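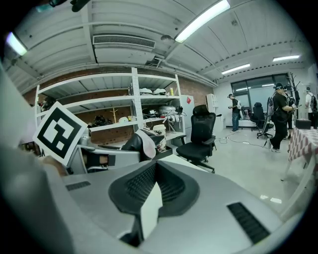 How I Get a Gripper Ready for Work

Print this page | E-mail this page

Hi! I'm Lungile Steyn, and I look after grippers at our workshop in Uvunmont. A gripper is a robot's hand. Ours are a bit odd, though, because a person carries them around! You hold one, you pick up a cup with it, and it records how you did it. Later on, a robot can learn from that recording. (Robots need a LOT of practice. One job can take more than 200 tries.)

So every morning, before anybody picks anything up, I give each gripper a checkup. It takes me 17 minutes if I don't stop to chat, and I always stop to chat.

First come the fingers. I open and close them slowly and listen. A happy gripper hardly makes a sound. If I hear a crunch, there's probably a crumb in there, and I go after it with a soft little brush. You'd be amazed how far a cracker crumb can travel!

Next I look for the marker, a square card with a blocky black-and-white pattern on it. A computer uses that pattern to work out where the gripper is and which way it's tilted. A greasy thumbprint can confuse it, so I wipe the card with a dry cloth and make sure it isn't peeling up at the corners.

Then it's time for straps. I give every strap a good tug, the way you'd tug your shoelaces before a race.
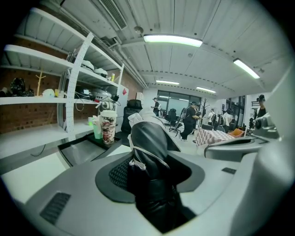 If one feels loose, I undo it and start over. Gerrit Tshabalala, who taught me this job, used to make me do it 3 times in a row. I grumbled. I still do it his way.

The vents come after that. Those are the slots that let warm air out, and dust loves them. I brush dust away from the slots, never into them! Please don't blow on them either, or you'll get spit in the works. Yuck.

Last of all comes a test. I pick up a sponge, put it down, and pick it up again, then check the recording on the computer. If the picture is blurry, I clean the lens and try again. If it's still blurry, that gripper goes on my repair shelf and I find my tiny screwdrivers.

Print this page | E-mail this page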